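Away Ticket Prices: Notes for the Cundeck Supporters' Evening

Open with the Canavum trip. 988 of us, one working turnstile.

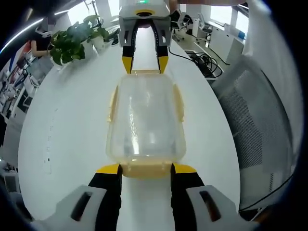 Kickoff was at 3, and plenty got in at twenty past. Same ticket price, naturally. Pause for groaning.

Club's answer: a survey with nine questions, none on price. Read out the one about the mascot.

What we want: a cap on away tickets, and refunds for late entry. Flenetti Park managed both in June and the roof stayed on.

Take questions. Bar shuts at 9, so keep mine short.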